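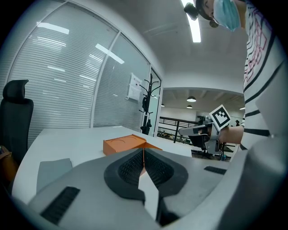
Ansel Park reckons that anyone can teach a robot with a pair of hand-held grippers after ten minutes' practice, and that the Tivstead guide makes far too much of it. I've used the guide and I half agree. Ten minutes gets you recordings. Whether they're any use is another matter.

What follows is how I record a simple box task on a table.

1. Pick one box and one finishing position. The Kalex notes suggest varying everything from the first take. I wouldn't. Get one version right, then move the start point a little at a time.

2. Check the view from the gripper before you record. You want the finger pads and the box both in sight as you close in. If your wrist hides the box at the last moment, change your grip.

3. If you're working as a pair, keep each marker turned where the other gripper's camera can catch it. People forget this once they start concentrating on the box.

4. Go slower than feels natural, but don't stop and think halfway. A pause gets copied too, whatever the sales page says about smoothing.

5. Record 8 takes, then watch them all. I usually throw out two. Going straight to 16 without looking is how I lost an afternoon in June.

6. Leave your fumbles in only if you recovered from them. A dropped box with no recovery teaches dropping.

On numbers: Hilen claims four good takes will do for a task like this one. I have yet to see it work on a table other than the one used for recording, so try yours somewhere else before you believe it. Haddad's checker will flag takes where tracking was lost. It won't flag a clumsy grasp, so you still have to watch them.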